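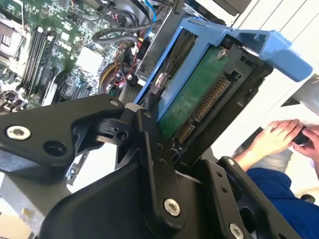
The hard drive in its blue caddy, connector side out.

I have had the same old office computer for many years now, and in March I finally decided to open it properly. It came to me from Relu Furtună, when the small accounting office in Kilbridge closed and everything had to leave the building in one afternoon. He wanted nothing for it. I carried it home on my knees in the bus, and for a long time it served as a place to put a plant.

What I like in these office machines is how the drive is held. In the computer that I built myself when I was a student, every drive had four screws, and one of them always fell behind the motherboard. In the office type, the drive sits in a plastic caddy, you press, you pull, and it comes. My father would call this lazy engineering. I call it kind.
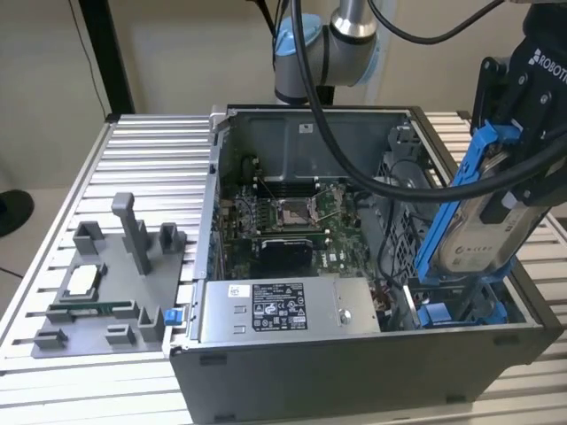
Laying the tower on its side is the first thing I would advise to anybody. I worked for years with the case standing up and a lamp between my teeth, and it was a bad habit. On its side you see everything from above: the green board in the middle, the power supply near you, the memory slots behind. The processor socket is empty, and with an empty socket I become very careful, for the pins are thin and I have bent them before – 5 of them, on a board that was not mine. I still owe Petrică Buzatu a dinner for that.

So, my order of work. First the power cable out of the wall, then I wait a little. Then the two cables from the drive, first data and then power, always holding the plug and never the wire. Then the caddy. When it goes back, it should slide without force. If it does not slide, I take it out again and look, and usually a cable has gone under it. Once I pushed anyway, and the small plastic corner of the connector stayed in the cable. The drive had over 2000 photographs from Cârstea on it, and I did not sleep well that week.

Now I have a rule that the cables are tied to one side before the caddy goes in. I use paper string, which my friends find funny.

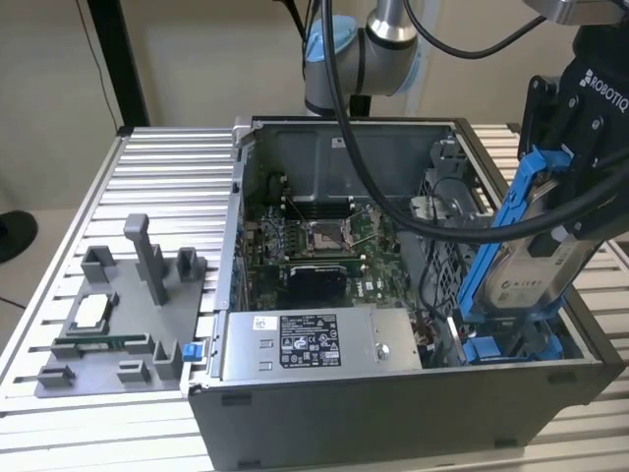 Tudor Chiriac wrote to me that I worry too much about the drive and too little about the socket, and that he would put a cover on it before doing anything else in the case. He also thinks that string is for parcels. In his opinion, a drive this old should be copied first and admired later.

He is right about the copy. I have bought a second drive and the copying took 7 hours, most of one night. About the string I do not agree, it holds well and I can cut it without looking for the special tool.

Next I want to clean the fan, and to find a processor which fits this socket. If somebody in Tirnurcombe has one in a drawer, please write to me.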